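Notebook entry, 11/02/2024
Skenanel cell, tip transfer task
Subject: working rules for the bench, second revision

The first revision of these rules was written before the arm was moved to the present table and no longer matches the work. This entry replaces it. The printed copy at the cell should be taken down and the new one put up once it has been initialled.

1. Speed. With any person inside the marked area, the arm runs in reduced speed mode, limited to 200 mm per second at the tool. This applies to taught moves as well as to jogging. The limit is set in the controller and is not to be left to the operator's judgement.

2. Start position. Every run begins and ends with the gripper open, fingers pointing down, well clear of the tallest item on the cloth. An open lid counts as an item. The clearance is checked with the lid upright, even where the run has it lying flat.

3. Cables. Slack on the gripper side is to be looked at before the first run of the day and again after any change to the wrist. A loop that can reach a rack or a lid at the lowest point of the move must be tied back. The log sheet has a box for this and it has been left blank too often.

4. Tips. Racks used for practice are never returned to the wet bench, whether or not the tips have been touched. They are marked on the base with a T and kept on the Dunne shelf. Partly filled racks are acceptable for trials, provided the starting layout is written down by row and column.

Layout at the time of writing: both boxes open on the green cloth, the left rack without tips, the right rack partly filled. The right-hand lid is folded down on to the cloth on the side away from the other box, and the move list for this layout treats it as an area to be avoided.

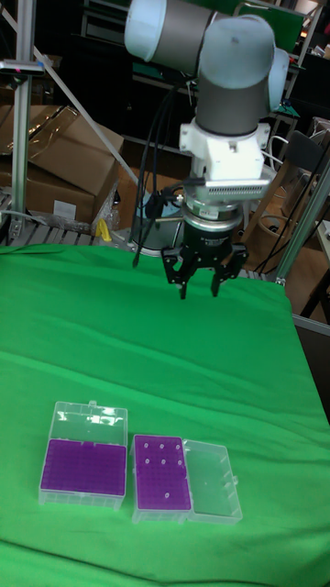 Mārtiņš Vanags has asked that rule 1 should also cover recovery after a protective stop. In his view most of the risk lies there: the operator leans in to see what has caught, the arm is still powered, and the next button pressed is often the wrong one. He would have the enabling switch held by the person nearest the table and by no one else.

The point is accepted and becomes rule 5.

5. Recovery. After a protective stop, the program is not resumed from the middle. The arm is jogged up and clear, the cause is written in the log, and the run is started again from the beginning. The person nearest the table holds the enabling switch.

6. Cloth. It is to be pulled smooth under the racks before teaching. Heights taught over a fold are not to be relied on. If a rack is lifted for any purpose, three reference points are taught again.

Outstanding:
Genel to confirm the stopping distance with the present gripper fitted.
Elosbridge copy of the rules still shows the old table height. Should read 1,110 mm to the arm base.
Next review in June, or sooner if the gripper is changed.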